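Funktechnik und Frequenzverwaltung
Skript zur Lehrveranstaltung, Abschnitt 6: Gemeinsame Nutzung von Frequenzbändern

Lehrende: Embla Kristiansen, Junpei Hirose
Vorausgesetzt werden die Abschnitte zu Dezibelrechnung, Freiraumdämpfung und Rauschzahl. Die Übungsaufgaben stehen am Ende.

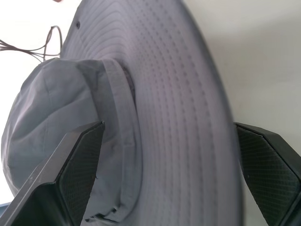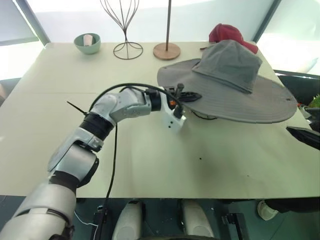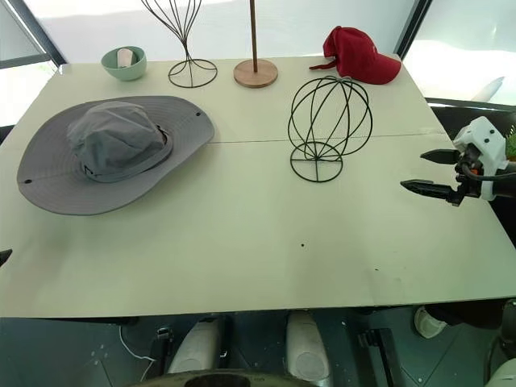 Abb. 6.1: Grauer Hut mit gesteppter Krempe, drei Aufnahmen.

6.1 Ausgangslage

Das nutzbare Funkspektrum ist weitgehend zugeteilt. Neue Dienste finden kaum noch ein freies Band, vor allem unterhalb von 6 GHz, wo Reichweite und Antennengröße für mobile Anwendungen günstig sind. Messungen zeigen zugleich, dass viele Zuteilungen nur zeitweise oder nur an bestimmten Orten genutzt werden. Eine Zuteilung sagt also wenig über die tatsächliche Belegung aus.

Unter Belegung verstehen wir den Anteil der Zeit, in dem die Empfangsleistung in einem Kanal über einer festgelegten Schwelle liegt. Der Wert hängt stark von der Schwelle, der Messbandbreite und dem Standort der Antenne ab. Belegungswerte ohne diese drei Angaben sind nicht vergleichbar.

6.2 Formen der gemeinsamen Nutzung

Allgemeinzuteilung: Jeder darf senden, sofern das Gerät die technischen Grenzwerte einhält. Schutz vor Störungen durch andere Nutzer besteht nicht. Typische Fälle sind WLAN und Kurzstreckenfunk.

Nachrangige Nutzung: Ein Primärnutzer behält Vorrang. Sekundärnutzer dürfen senden, solange sie ihn nicht stören, und müssen Störungen durch ihn hinnehmen.

Koordinierte Nutzung: Mehrere Inhaber teilen ein Band nach festen Regeln, etwa nach Ort, Zeit oder Senderichtung. Beim Richtfunk ist das seit Langem üblich.

6.3 Erkennung freier Kanäle

Die einfachste Methode ist die Energiedetektion. Der Empfänger mittelt die Leistung über ein Zeitfenster und vergleicht sie mit einer Schwelle. Kenntnisse über das Signal sind nicht nötig. Bei schlechtem Signal-Rausch-Abstand versagt das Verfahren, sobald die Unsicherheit der Rauschleistung größer ist als der Beitrag des Signals. Eine längere Mittelung hilft dann nicht mehr.

Bessere Ergebnisse liefern signalangepasste Filter und die Auswertung zyklostationärer Merkmale. Beide setzen voraus, dass Modulation oder Pilotsignale des Primärnutzers bekannt sind.

Problem des verdeckten Knotens: Ein Sekundärnutzer steht im Funkschatten eines Gebäudes und empfängt den Primärsender nicht. Er hält den Kanal für frei und stört einen Empfänger, der freie Sicht zum Primärsender hat. Abhilfe schaffen die kooperative Messung durch mehrere Stationen oder eine Datenbank.

6.4 Datenbankgestützter Zugang

Das Gerät meldet seinen Standort an eine Datenbank und erhält eine Liste zulässiger Kanäle mit der jeweils erlaubten Sendeleistung. Grundlage der Berechnung ist ein Ausbreitungsmodell. Ist es zu vorsichtig gewählt, bleiben Kanäle ungenutzt. Ist es zu optimistisch, kommt es am Rand des Schutzgebiets zu Störungen.

Im Praktikum verwenden wir die Übungsdatenbank Hirnunel. Sie liefert je Anfrage höchstens 13 Kanäle; die Gültigkeit einer Antwort beträgt 15 Minuten. Danach muss das Gerät erneut anfragen oder den Sendebetrieb einstellen. Die Zugangsdaten gibt Junpei Hirose im Januar aus.

6.5 Rechenbeispiel

Ein Sekundärsender arbeitet mit 15 dBm EIRP. Die Streckendämpfung zum Empfänger des Primärnutzers beträgt 120 dB, der Antennengewinn dort 2 dBi. Die Störleistung am Empfängereingang ist damit

P = 15 dBm − 120 dB + 2 dB = −103 dBm

Bei einer Rauschleistung von −97 dBm ergibt sich ein Verhältnis I/N von −6 dB. Dieser Wert dient oft als Schutzkriterium und entspricht einer Anhebung des Rauschbodens um knapp 1 dB. Zwei gleich starke Sekundärsender in gleicher Lage führen zu I/N = −3 dB und verletzen das Kriterium.

6.6 Übungsaufgaben

1. Berechnen Sie die Anhebung des Rauschbodens für I/N = −6 dB und I/N = −3 dB.

2. Um wie viel dB muss jeder der beiden Sender aus 6.5 seine Leistung senken, damit das Kriterium wieder erfüllt ist?

3. Der Betreiber Pavix beantragt eine nachrangige Nutzung neben einer Richtfunkstrecke der Firma Dridwood. Welche Angaben zur Richtfunkstrecke brauchen Sie für eine Verträglichkeitsrechnung?

4. Erläutern Sie, warum die kooperative Messung wenig bringt, wenn alle Stationen im selben Funkschatten stehen.

Abgabe von Aufgabe 2 und 3 schriftlich, bis 13 Uhr am Tag vor der Übung. Fragen zu 6.3 bitte an Embla Kristiansen.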